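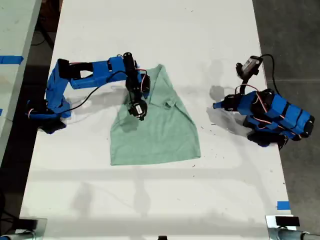
What makes one T-shirt slower to fold than another?

Mostly the state it is in when folding starts, and far less its size or the weight of the cloth.

Print this page | E-mail this page

4.2 Starting states of the garment

We were delighted by how much there was to learn from something as ordinary as a T-shirt on a table. The work by Ladefoged and Arnardóttir that set us going treats folding as a run of creases made in a fixed order, and for a shirt that already lies flat this serves very well. Shirts out of a basket are another matter. Across the 1,743 folds logged at the Lykkegaard laundry room in June, the part we came to enjoy most was the stretch before the first proper crease, when the cloth is still being found and opened out.

We sorted the starting states by where the bunching sat. In the first group the hem is straight and the neck end is gathered up, so that the whole garment takes on a rough trapezoid, wide at the hem and narrow at the top. In the second, the hem is rolled under and the shoulders are free. In the third, the shirt is twisted along its length and neither end can be trusted. A good many shirts sat between groups, and Egilsson and Brandão, who coded the logs separately, settled those by talking them through.

The first group turned out to be a lovely one to study. A straight hem gives the eye a line to work from, and the rest of the shirt can be squared up to it. The difficulty is all at the top. A sleeve that has folded inward hides the shoulder seam, and the crease it leaves can run a long way down the body. Smoothing from the middle does little for a crease of this kind. It has to be opened from the corner, and the corner must first be told apart from the sleeve lying over it, which on plain cloth of a single colour is harder than it sounds!

Figure 6 shows a short-sleeved shirt from this first group. The bottom hem is slightly uneven but easy to read as an edge, while the upper part is folded and bunched, with one sleeve turned in and a diagonal crease running from it towards the centre. The left top corner is held. We think it a very clear picture of how much of a shirt can be in good order while the remaining bit still needs all the attention.

Figure 6. Light mint-green T-shirt spread roughly flat on a white table, left top corner pinched, sleeve folded inward at the upper right.

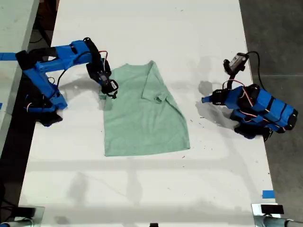
4.3 Choosing the first corner

Given a bunched neck end, which corner should be opened first? Our folders had strong views on this. Hallgrímsson always started on the side with the visible sleeve, to get one shoulder settled before dealing with the hidden one. Others went straight for the tucked side. Both habits gave tidy stacks, and we found no reason to prefer either for adult sizes. With children's shirts the tucked side first was quicker, and we would love to see this looked at again with a larger set, including long sleeves, which we left out altogether.

Print this page | E-mail this page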